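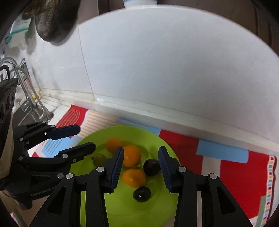 Trarkitz Home Kitchen Program: Progress Report to Ziretgate
Reporting period ending February

1. Status

Work on the fruit handling and plating module continues under the Tritcombe grant. The kitchen counter is set up and in daily use. Of the 2,000 plating exercises planned for the full grant, 934 are complete and logged. The module is on budget. Written guidance is behind schedule, as set out in section 3.

2. Counter layout

The layout is fixed for all sessions. A patterned cloth covers the counter, and a round lime-green plate serves as the target surface. Small fruit goes on the plate and oranges are handled over the cloth beside it. The sink stays clear for rinsing before each session.

Two plate positions were compared. The position nearer the sink was dropped after 137 exercises — reach was acceptable, but the plate was too close to the faucet. Those exercises remain in the log under a separate code and are included in the total above.
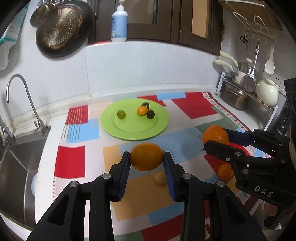

Reading time: 2 minutes

3. Findings and open items

Oranges and small fruit need separate instructions. An orange can be set down on the cloth and picked up again with little planning. Kumquats and fruit of similar size tend to roll when the plate is moved, so the draft guidance now calls for placing the plate first and filling it second.

The checkered border of the cloth is used as the alignment line along the back of the counter. It has held up well in washing. A second cloth of the same pattern has been ordered from Bennani and is not yet delivered.

The wall rack and the dish rack stay in place during sessions. Moving them was considered and rejected — the module is meant to reflect a kitchen in ordinary use, with pots and utensils within reach.

Guidance sheets: 7 planned, four in draft, none approved. Approval is expected in the next period.

4. Next period

Complete the remaining orange exercises. Submit the draft sheets for review. Fruit purchasing stays on the current Saturday schedule, and no change to the supplies line is requested.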